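Clothes exchange moves to the old school hall in Prevport

The clothes exchange in Prevport will open again on Wednesday at 4 in the afternoon, this time in the old school hall on Torkutis Street. The room behind the library, where it was held until January, has become too small. Residents can bring clean clothes that they no longer wear and take home other pieces without paying.

Last year 1,757 pieces found a new owner through the exchange. The organisers hope to pass 2,000 this year, with more tables and longer opening hours. The hall will stay open until eight in the evening, so that people who work in the day can also come.

"In the library room we had to close the door several times, because it was full inside," said Hendrik Kramer, who has coordinated the exchange from the beginning. "People waited on the stairs with heavy bags. In the new hall there is a ramp and a wide door, and parents can come in with a pushchair."

Each visitor may bring up to one large bag. The clothes are looked at by the entrance and sorted by size. Shirts, trousers, jumpers, skirts and children's clothes are accepted, also winter coats if the zip works. Underwear, single socks and swimming clothes are not accepted. Shoes can be brought if they are clean and tied together as a pair.

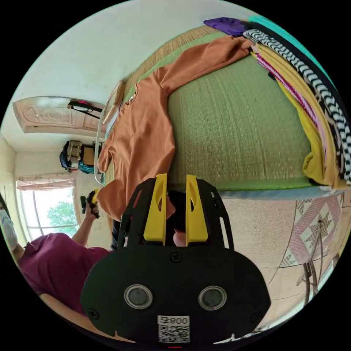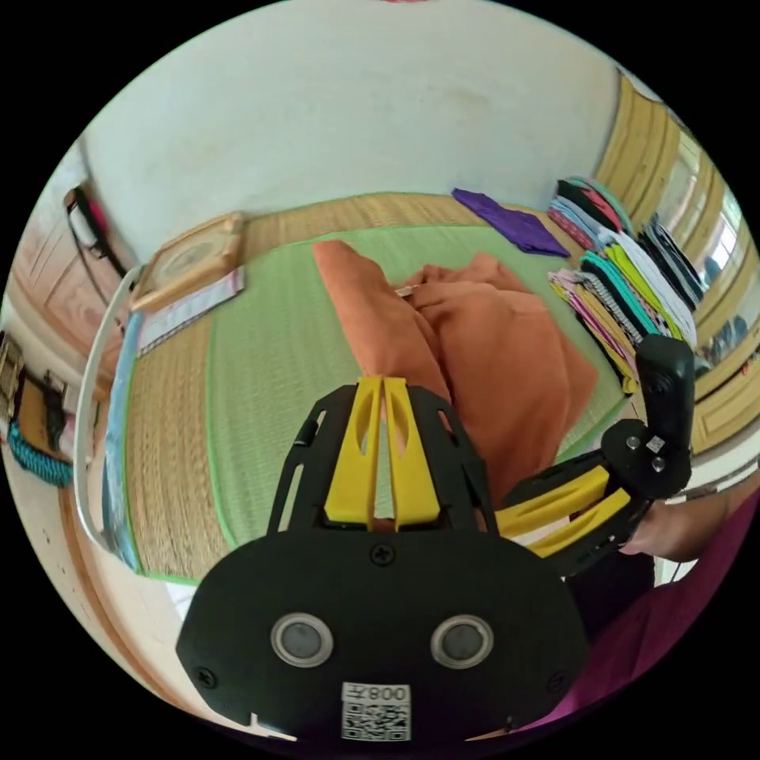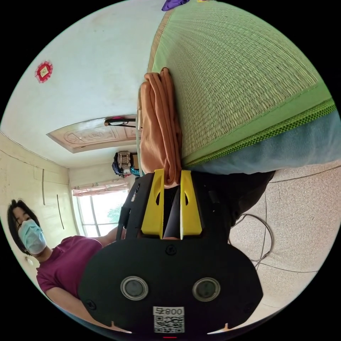
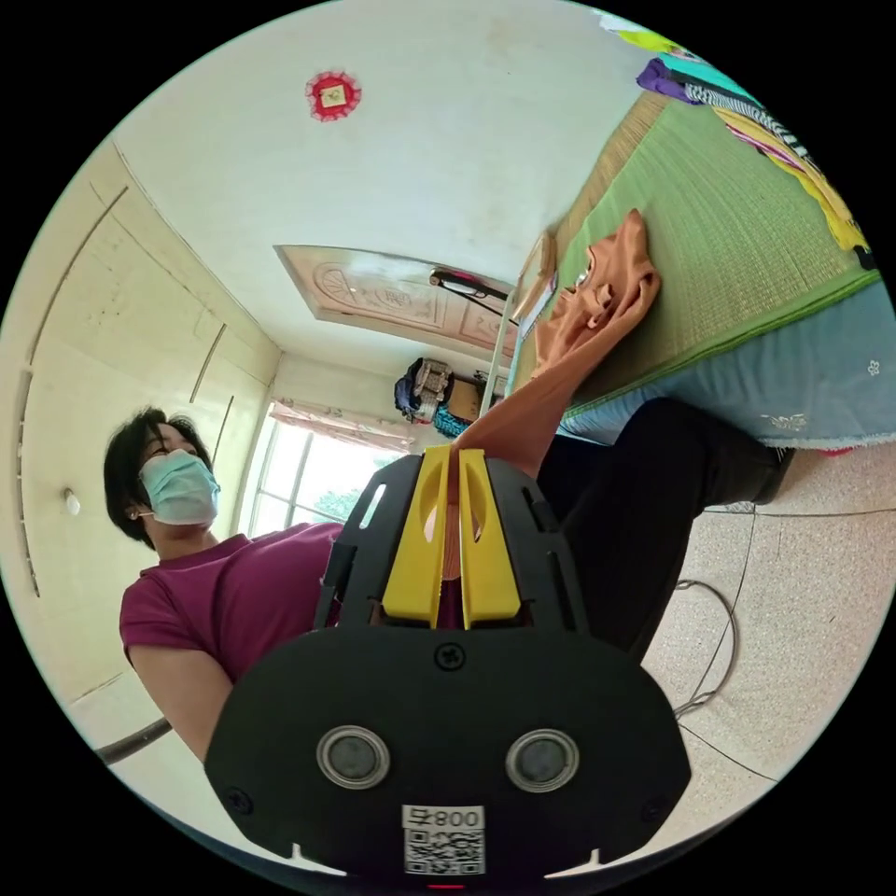
Prevport Clothes Exchange, Department of Neighbourhood Services

The system of points, which was tried in the autumn, will not continue. Some visitors found it difficult to understand, and others lost their cards between one visit and the next. From now on the rule is simple: a person can take as many pieces as he or she has brought. Those who come for the first time and have nothing to give may take 3 pieces. It is not necessary to register or to show a document.

A new part of the exchange is the mending table. It will be led by Socorro Zapata, a dressmaker who had her own workshop on Jenkins Square for many years. She will help visitors to sew on buttons, close small holes and shorten sleeves or trousers. Needles and thread are ready on the table, but visitors who want a certain colour of thread should bring it with them.

"Many people throw away a good T-shirt when the hem has opened," said Zapata. "It is a repair of ten minutes. I do not want to do it for them, I want them to do it next to me, and then they can do the next one at home."

Larger repairs, for example a new lining or a long zip, cannot be done during the afternoon. For these the mending table will give out a list of tailors in the town and the nearby villages.

Clothes that remain after closing time will be kept for the next exchange, if they are right for the season. The others will be collected by Gritbridge, a textile sorting firm from the harbour area, which will also take worn sheets and towels. These should be packed in a separate bag and given at the side door, not at the main entrance.

There is little space for cars in front of the hall, and the places by the ramp are kept for visitors who have difficulty walking. The bus stops at the corner of Jenkins Square, and bicycles can be left in the yard behind the building. The yard gate is closed at half past eight.

The exchange is also looking for hangers, mirrors and folding tables, as the things used until now belonged to the library. Those who can lend or give them may bring them to the hall on the same day from two o'clock, or leave a message at the library desk. Help with sorting is welcome too, even for only one hour. Helpers get tea and soup in the kitchen, and they may choose their clothes when the doors open, together with everybody else.

The date of the following exchange will be put on the door of the hall and on the noticeboard of the library.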